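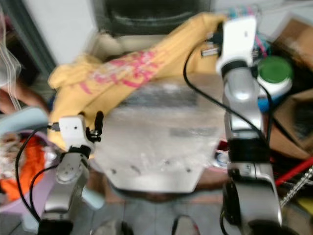 Progress report: Grastden Textile Reuse Project
Submitted to the Trindade Fund, 9 October 2025

Where we are

It has been a very good few months! The sorting room at Pumasgate is now fully in use, and between June and the end of September we took in 2,833 pieces of household and promotional cloth. That covers tea towels, tablecloths, event banners, curtain ends and a surprising amount of printed yardage left over from shop displays. The target in our application was 1,000 pieces for the whole first year, so we're well past it and very happy.

Printed cloth

Bright printed pieces, like the yellow cloth with pink and red lettering, have turned out to be the most popular thing we offer. Makers love lettering (one sewing group asked us for nothing else), and a crumpled piece is no problem for them, as they press everything before cutting anyway. We have sent out 636 printed pieces so far, mostly for tote bags, bunting and cushion backs. Plain whites move more slowly and we're still looking for a good outlet for them.

Plastic wrapping

A lot of cloth reaches us in plastic bags or sheeting. In the spring we were throwing all of it away, which bothered everyone. We now keep the clean, see-through plastic and use it again for outgoing orders, so makers can see the color before they open the bundle. Torn plastic goes to the film recycling point at Ostusari. Milky plastic is harder to judge by eye, and we'd like to try a simple colored tag on each bundle.

Orders

151 bundles have gone out to schools, sewing groups and small workshops. Repeat orders are strong, especially for mixed bundles with one large piece and several small ones.

Spending

Shelving came in under budget. The fabric scale cost more than planned, and we covered the difference from the shelving line, as agreed.

Next steps

Label the remaining shelves by fiber
Try the colored tags on outgoing bundles
Find a home for the plain white cotton
Send the Fund a set of sample bundles with the next report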